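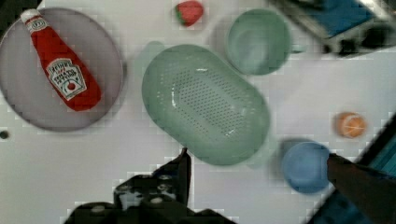
Ketchup bottle on a gray plate, with a strawberry at the top

Cholesterol came back high, do I need to fast and redo it?
posted by marlow_kitchen, June 30, 2019

Hi all, I had bloodwork through the Prenel clinic and my LDL came back at 164. The doctor's office left a message saying "a little high, let's repeat in a few months," and that was the whole message. Here's my problem — I didn't fast. I had eggs and toast and a big sweet coffee about two hours before they drew the blood. My triglycerides were 331, and that one scares me more than the LDL. Did breakfast wreck the whole test, or is this really me? I'm 47, don't smoke, and walk the dog every day. My dad had a stent put in, if that matters. I've already started reading labels on everything in the house and I'm driving my family nuts.

Replies

tidewater_pam
Breakfast can push triglycerides up, and a sweet coffee sure won't help. Mine dropped a lot when I did it over with nothing but water overnight. The LDL usually doesn't move that much from one meal, so I'd treat yours as mostly real. Call them back and ask two things: do they want the repeat done fasting, and can it be sooner, given the 331? And please tell them about your dad — how old he was when he got the stent makes a difference to how they look at your numbers. I put off mentioning my own family history for years and I wish I hadn't.
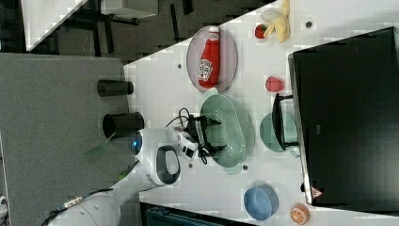

Green colander, toy banana and toy strawberries

ikano_lou
just cut out the sugar, mine was over 200 and now its fine

halvorsen_rd_walker
I'd be careful with "just cut out the sugar." It may well help the triglycerides (so does less alcohol, if you drink), but LDL tends to follow saturated fat and your genes more. Oatmeal and beans did a bit for mine, and I still ended up on a small dose of a statin, which has been no trouble so far. Ask for a thyroid and blood sugar check too if you haven't had them. My doctor added both when my triglycerides were high and the thyroid one came back off. Keep walking the dog!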